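Buying a second-hand desktop from Mulisine: your questions

Last updated: 2020-04-06

G'day, Mesfin Tekleab here. I sell ex-office desktop computers out of a shopfront on Adugna Street, and these are the things people ask me most by email and over the counter. If yours isn't covered, drop me a line and I'll probably end up adding it.

Are they any good, or is this somebody's rubbish?

They're ex-lease machines, mostly. A business leases a floor full of towers for three or four years, the lease runs out, and the lot goes to auction in one go. My last pallet was 47 towers from an insurance office, and apart from the dust and the odd sticker they'd had a pretty cushy life! Office desktops tend to be built so a tech can get at everything quickly, and they put up with being left on all day far better than a cheap new box does.

What do they cost?

The small towers start at $400 and the bigger ones with more memory are $480. Both prices include GST, a keyboard and a mouse. The mouse is nothing flash, I'll warn you. Monitors are separate and what I've got changes constantly, so ring before you drive over.

SSD or ordinary hard drive?

If you can only spend money on one thing, spend it on an SSD. I mean it. An older machine with an SSD feels quicker to use day to day than a fancier one chugging away on a spinning disk, and your mum will notice the difference before you've finished explaining it to her. That said, ordinary hard drives are still great value for big piles of photos and video, so I'll often fit both, with Windows on the SSD and the family archive on the hard drive.

Can I swap the drive myself?

Yep, and on plenty of office towers it's one of the easier jobs. Shut the computer down properly, turn it off at the wall, pull the power lead and touch some bare metal on the case before you go poking about. Lots of them hold the hard drive in a blue plastic carrier, so you unplug the two cables, release the carrier and out it comes. The pins on the carrier line up with the holes in the drive. Don't force it. If it's stuck, look for a tab you've missed, and take a snap on your phone before you unplug anything so you know where it all goes back.
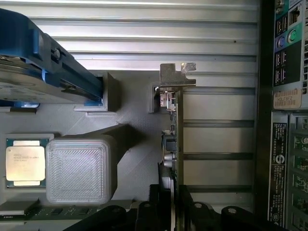
What happens to the data from the last owner?

Every drive I resell has been wiped, and I keep the wipe report. Your invoice has the report number on it (if yours says 1552, that's the number to quote me, and I can pull up the page for that drive). Drives that fail the wipe don't get sold. They get drilled and go off to the e-waste mob.

If you're trading in an old computer, please copy your stuff off first. I've had people ring me a fortnight later asking after their wedding photos and it's a horrible phone call for both of us.

Do you install Windows?

I do, along with the updates and drivers, which used to be an afternoon and is now more like a couple of cups of tea. Nothing else goes on unless you ask. No trial antivirus, no toolbars, no "free" games. If you'd prefer Linux, tell me when you order and I'll put it on at no charge, and then talk your ear off about it when you pick up.

Will it run games?

Depends on the game! Older stuff and the kids' building games are usually fine. Anything new and shiny wants a proper graphics card, and here's where office machines get annoying, because the power supply is often small and sometimes an odd shape, so you can't just drop in a bigger one from the shop down the road. Measure the space as well as checking the wattage. I learned that one with a very nice card that was a finger's width too long for the case.

Tell me what you want to play before you buy and I'll give you a straight answer, even if the answer is to go and buy something else.

How noisy are they?

Quieter than you'd think. Most of the racket in an old desktop is dust, which makes the fans work harder than they need to. I blow every one out before it goes on the shelf, and I'd suggest doing the same at home once a year, or every six months if you've got a dog. Use a can of compressed air outside, with the power off, and hold the fan blades still with a finger while you spray.
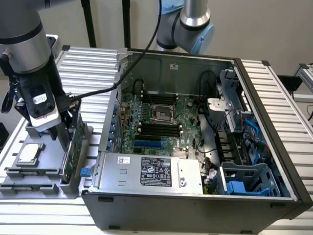

Carpet is the other culprit. A tower sitting straight on carpet pulls fluff in through the front all day long, so get it up on something, even an old chopping board. And leave a bit of breathing room at the back. I've seen them shoved hard against a wall with a doona hanging over the top, and then the owner wonders why the thing sounds like a hairdryer.

What's the warranty?

Twelve months on the lot, parts and labour, back to the shop. If it dies, bring it in and I'll fix it or swap it. This sits on top of your normal consumer rights and doesn't replace them. Opening the case to add memory or a drive doesn't void anything with me. Spilling a flat white in it does, sorry.

What's the Ivex box you mention on the invoice?

It's the little external enclosure I stock for old drives. If you upgrade and want to keep using the drive that came out, pop it in an Ivex and it becomes a USB backup. They're handy, they're cheap and I always forget to put them on the front counter, so ask.

Do you deliver?

Locally, yes, and I'll carry it in and plug it up if you've got a desk ready. Out to Gritska I do a run when I've got enough orders to fill the car, and the next one is pencilled in for May. Further than that it goes by courier, double boxed. With everything going on at the moment I'm leaving deliveries at the door and talking people through the setup on the phone, and it's been working well enough that I might keep the phone bit going.

Can I just come in and have a look?

Give me a bell first, please. I'm seeing one customer at a time for now, and I'd hate for you to be standing out on the footpath in the rain. Payment is by card or bank transfer, no cash for the time being.

Do you buy old computers?

Sometimes. If it turns on and it's less than seven years old, email me the model number off the sticker and I'll make you an offer. Older than that I'll still take it off your hands for parts, but I can't pay you for it. No big old glass monitors, please, I've got nowhere to put them.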